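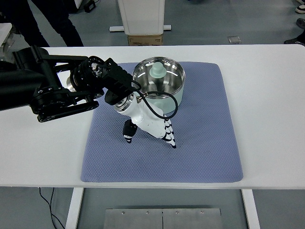 T. Wierenga

Notebook Projects Reading list Contact

October, morning

Back on the Vendcombe survey of churches that house migrants. The summary says congregations in the Finden and Billberg districts have "opened their doors as never before." I would like that to be true. I've read the sheet twice and I don't see where the "never before" comes from. No earlier survey is cited. One was supposed to exist on paper in Billberg, and the office there says it has a folder of letters and no tally.

What we do have: 2000 forms mailed, 483 back. The summary gives percentages of the 483 and then slides into "churches in the region" by the second paragraph. A church with a family sleeping in the hall is a lot more likely to fill in a form about it than a church with a locked hall. Put that in the first note to them, not the fifth.

Question 22 is the one everyone quotes. "Has your congregation offered shelter or support to people newly arrived?" Shelter or support. A bag of coats gets the same yes as six months in the parsonage. I went through the free-text answers under it, and plenty of the yeses are prayers, a collection plate, a speaker after the service. I'm not sneering at any of those. They aren't beds.

11:40

Ran the free text through Majimbun to see whether it would split beds from everything else. Mixed. It is good on "room," "stayed," "apartment." It is bad on "hosted," which in church writing means dinner at least as often as it means overnight. It also put "sanctuary" under shelter every time, including "we repainted the sanctuary." Took that word out and reran. The bed pile shrank, as expected. I still don't trust the edges of it, so no number from this run goes in any message until two of us have read the pile by eye. 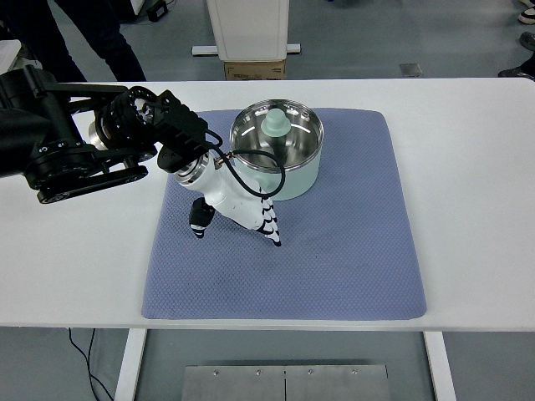
Arm and pot, white table.

Afternoon

Duplicates. Found 9 forms that look like the same church answering twice, usually once from the office and once from the pastor. In most of those pairs the two answers to question 22 don't agree. The pastor tends to say yes. I'd keep both copies in the raw file, flagged, and use neither until someone calls the church.

Finden rows: denominations are typed in by hand and it shows. Four spellings of Presbyterian. Orthodox congregations are entered under the name of the building they rent, so two of them are hiding inside a Methodist count. Fix before anybody makes the chart by denomination. Also I don't want that chart made. The smaller groups have too few forms to say anything, and it will be read as a league table of virtue.

Phone call with the Vendcombe office. They said the wording was "meant to inspire." Fine for a poster. They are sending it out as findings, and a reporter will copy the line straight across. They agreed to look at "opened their doors" again. Did not agree to drop it.

Still open:
- Who wrote question 22, and was there a longer version?
- Mailing list. Does it include churches that closed? Several returned envelopes are in the box and not logged.
- Billberg letters: ask for scans anyway.
- Reread the bed pile. Second reader needed, preferably one who hasn't seen my marks.

5:15. Rerun saved under the new word list. Old one kept next to it.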